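Sarkdale to Collect Food Scraps at the Curb Starting in October
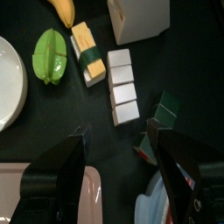
A banana on a black tabletop. Fruit is accepted in the new bins, including peels.

October 11, 2024

SARKDALE - The town will begin separate curbside collection of food scraps this month in two districts, Riquelme and the streets north of the rail line, the public works department said in a notice to residents.

The first phase covers 3,000 households. Each address will receive one lidded bin for the curb and one small container for the kitchen. Delivery of the bins is under way and is to be completed before the first pickup. Households that have received no bin by the end of October should contact the department with their street address and utility account number.

Collection will take place weekly, on the same day as regular trash. Bins must be at the curb by 6 a.m. with the lid closed and the handle facing the house. Regular trash service is unchanged during the first phase. Recycling pickup also stays on its present schedule.

Accepted material includes fruit and vegetable waste, bread, rice, pasta, eggshells, coffee grounds with paper filters, and meat and fish, cooked or raw. Small bones are accepted. Liquids, cooking oil, diapers, pet waste and plastic of any kind are excluded. Bags sold as compostable are also excluded for now. The processing plant in Varndale screens incoming loads mechanically, and its equipment does not separate compostable film from ordinary film. Paper bags and newspaper may be used as liners. Produce stickers should be removed before disposal.

Loads will be weighed at the Varndale scale house and tipped on a covered pad, where the scraps are mixed with shredded yard trimmings. The mixture then goes into aerated rows. Temperature is logged daily, and the finished compost is screened before release. Under the contract, a load may be rejected if visible contamination is above the limit set by the plant. Rejected loads go to landfill, and the town pays both fees.

"Most of the cost risk is in contamination," said Brijesh Negi, who manages the solid waste contract for Sarkdale. "The tipping fee for clean scraps is lower than the landfill fee. One bad load cancels the savings from several good ones."

Drivers will check bins visually before emptying them. A bin with excluded material will be tagged and left at the curb, and the resident may remove the material and set it out again the following week. No fines apply during the first phase.

The department expects to divert 810 tons in the first year. That estimate rests on a sort of residential trash carried out last spring and assumes that 77 percent of the households in the two districts use the service. Participation will be measured by route counts, and results are to be reported to the town council each quarter.

I-seul Jin, who supervised the sort, said food made up the largest single share of the trash by weight. Much of it was still in its packaging, she said, and would have to be unwrapped before it could go into the new bins.

Apartment buildings served by shared dumpsters are not part of the first phase. A separate schedule for those buildings, and for the Lanoren district, will be set after the second quarterly report.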